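Household and Workshop Tips
Picked up at the Rokeck open day
13 March 2023

I went to the Rokeck open day to see the sorting robots and came home with two pages of notes on how to organize my own kitchen and garage. The hall is at the back of the Turnero building and has 188 seats, most of them taken by the second demonstration. The robot's job was to pick mixed things out of a bin. The people running it had worked out a lot of small habits that carry over to any house.

Clamp the bin. A bin that slides when you reach into it will slide every time. They clamp theirs by the wall. At home, one bar clamp on the rim of a parts tray does the same job. Tighten until the tray stops moving and then quit, or a thin plastic wall will bow.

Keep a single layer. Once things are stacked, you dig. This goes for a drawer of measuring spoons as much as a box of fittings. If the bottom of the drawer has disappeared, move a third of it somewhere else.

Soft things go in last. At lunch I asked how they pack a mixed bin, and the answer was the same as for a grocery bag: heavy and hard first, fruit at the end, on one side with nothing leaning on it. 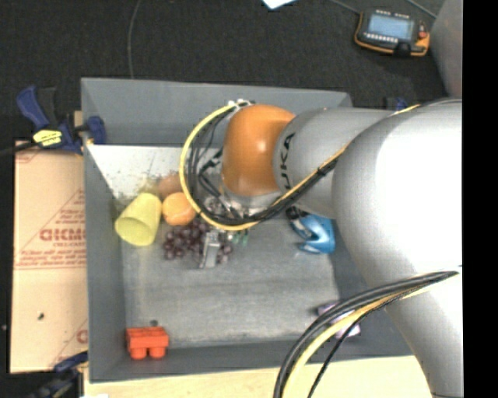 Willy Peeters wrote in after the first version of this page to say that he disagrees with mixing anything at all. He keeps 455 small parts in labeled jars in his garage and says a mixed bin is only a way to put off sorting. He does allow one catch-all tray by the door, emptied every December.

I still like a mixed bin for the end of a work day, as long as it is shallow. Mine is a Prullska tray from the secondhand store, and I go through it when it is half full.

Cables. Leave slack at anything that turns, and tie the cable down on the straight part, a little way back from the joint. I have redone my bench lamp this way. The old tie sat right at the hinge and had started to cut into the jacket. Use a tie you can reopen if you expect to move the lamp.

Grapes. Pick the bunch up by the stem and set it in the bowl before you let go. Rinse only what you plan to eat that day – wet grapes go soft in the refrigerator.

Cups. Plastic cups from the picnic set keep best nested in one column, open end down, in a narrow box. If two are stuck, put cold water in the inner one and stand the outer one in warm water for a minute.

Scratched bins. For a stain in a gray plastic bin, try baking soda and a damp cloth before anything stronger. Scratches stay, and they do no harm in a bin used for tools. I would not keep loose food in one.

The handout from Skála with the clamp sizes is number 903, if you want to ask for it at the front desk.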